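Atero Fridge Rental - Frequently Asked Questions

Last updated 17/02/2019

How long is the minimum rental?
The minimum is 2 months. After this you can continue month by month, and you only need to write us before the next month starts.

Do I pay a deposit?
Yes, one deposit for each appliance. We return it to the same card after the appliance is back in our store and our technician, Bogdan Zamfir, has checked it.

Can you deliver to an apartment without elevator?
We can, up to the fourth floor. Please measure the stairs and the front door before you order. If the door is too narrow, the driver must take the fridge back and the delivery is still charged.

When can I switch it on?
Let it stand upright for a few hours first. If it was transported lying down, wait until the next morning. Then give it one night to become cold before you put the food inside.

My fridge makes a clicking noise. Is it broken?
Usually no. A click when the motor starts or stops is normal. A loud noise which does not stop is a different matter - please call us and tell the number printed on your contract, for example 242 or 629.

Which brands do you have?
Mostly Grolik and Marchetti. In July we have many requests from students and the small Grolik models finish quickly, so it is better to reserve early.

Can I put a microwave on top?
On the Marchetti models yes, on the small Grolik no.

How do I clean the outside?
Use a soft cloth, warm water and a little dish soap. Do not use powder or the rough side of the sponge. Small scratches are not charged, but deep ones are.
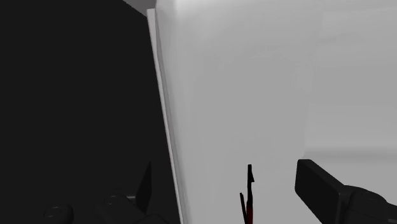 Smooth matte surface with rounded edges, pale gray-white.

May I put stickers or magnets?
Magnets are fine. Stickers please not - the glue is very difficult to remove.

What happens if I move to another city?
Tell us the new address. If we deliver there, we can move the appliance for the normal delivery price. If we do not, the contract ends and we collect it from the old address.

Who do I contact for a bill?
Youssra Belkadi answers all questions about bills. For deliveries and returns ask for Mavis Van Dusen. Please always write your contract number in the subject of the e-mail.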